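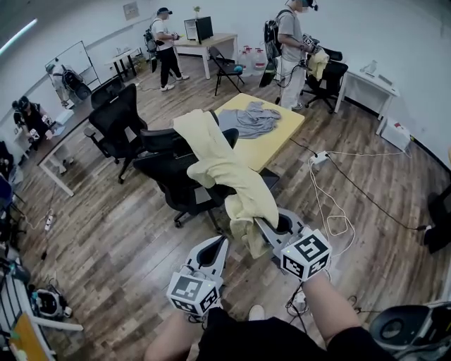
Ticket 467 -- Gripper order and room fit-out, garment handling
Opened by: Noemí Quintero
Queue: Equipment planning
Status: Waiting on supplier
Priority: Normal

October 18, 2025
Request is for a second batch of handheld grippers from Pravilano, plus spares. The quote came back with the finger pads listed as a separate line. Last time they were bundled. Please confirm which is right before I raise the purchase order.

Update 1 (Noemí)
Pravilano says pads are now sold in packs of 10. We go through them faster on cloth than on hard objects, so I've asked for 2 packs. Marker cubes are still included with each gripper. Chargers are not.

Update 2 (Stores)
Budget code rejected. The Cervantes code covers capital items only and the pads are consumables. Split the order: grippers on Cervantes, pads on general supplies.

Update 3 (Noemí)
Split done. Adding power to this ticket while we're at it. With several people working on garments at once, we're running off power strips on the floor and the cables cross the walkway. Options priced so far:
Zonham floor cable covers, $200 for the set, in stock.
Ceiling drops, needs an electrician and building sign-off. No quote yet.
I'd take the covers now and leave the drops for next year's budget.

Update 4 (Stores)
Covers approved. Check the colour -- the grey ones are on back order.

Update 5 (Noemí)
Black is fine. Also cancelling the Fumovow garment stands. Shirts hang well enough over the mesh office chairs and the money is better spent on pads. Can revisit if the chairs are needed back at the desks.

Outstanding: revised quote from Pravilano, electrician's site visit. Leave ticket open.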